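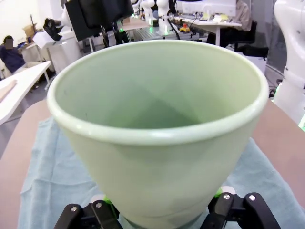 ## 4. Preparing the pot

This section covers glazed ceramic pots in the Granditz range, with or without a drainage hole. For unglazed clay, see section 5. For hanging pots, see section 7.

### 4.1 What you need

- One Granditz pot
- A soft cloth, large enough to extend past the pot on both sides
- A second cloth for wiping
- Lukewarm water and mild dish soap
- Mesh disc (supplied with drained pots only)
- Potting mix
- Saucer or Vendov cork mat

### 4.2 Inspecting and cleaning

1. Spread the cloth on a level table. It does not have to lie flat – soft folds help keep the pot from sliding.
2. Stand the pot upright on the cloth with the opening facing up.
3. Run a fingertip around the full rim. The lip should be smooth and rounded. If you feel a sharp spot or a chip, stop and refer to section 9, Returns.
4. Look down into the pot under a good light. Small dark specks on the inner wall may be dust or marks in the glaze. Wipe them with a damp cloth. Specks that stay in place after wiping are part of the glaze and need no treatment.
5. Wash the inside with lukewarm water and a little soap. Rinse twice.
6. Wipe the outside from the rim down. Soap tends to collect along the ridge near the base, so go over that line again with clean water.
7. Leave the pot to air-dry for 20 minutes before filling.

**Caution:** Do not use scouring pads, steel wool or powdered cleaners. They leave shiny patches on a matte glaze that cannot be removed.

**Caution:** Do not lift the pot by one side of the rim once it is filled. Support the base with your other hand.

### 4.3 Filling

1. Turn the empty pot over and check the underside for a drainage hole.
2. *Drained pots:* place the mesh disc over the hole from the inside, curved side up.
 *Undrained pots:* do not fill with soil. Keep the plant in a plastic nursery pot and set that inside. Go to step 6.
3. Add potting mix to a depth that brings the top of the root ball just below the rim.
4. Set the plant in the center. Fill in around it and press lightly with two fingers.
5. Stop 5/8 inch below the rim. Water slowly until it runs from the hole, then let it drain fully. Go to step 7.
6. Lower the nursery pot straight down. In a tapered pot it will rest against the walls at some point above the floor. This is normal. If it tilts, use the next smaller size.
7. Place the pot on its saucer or mat.

**Note:** The color of the inner wall can look darker than the outside, especially toward the floor. Judge the glaze color from the outer surface in daylight.

### 4.4 Placement

Keep glazed pots off radiators and away from stove tops. On painted or waxed furniture, always use a mat, including under a saucer. Condensation can form under the base and mark the finish.

Bring pots indoors before the first frost. In most areas this means no later than November.

### 4.5 Replacement parts

| Part | Order no. |
|---|---|
| Mesh disc | 134 |
| Vendov cork mat | 447 |

Send orders for parts to Nurhan Kozan at Todska, with the pot size written on the form. The size is stamped on the carton label.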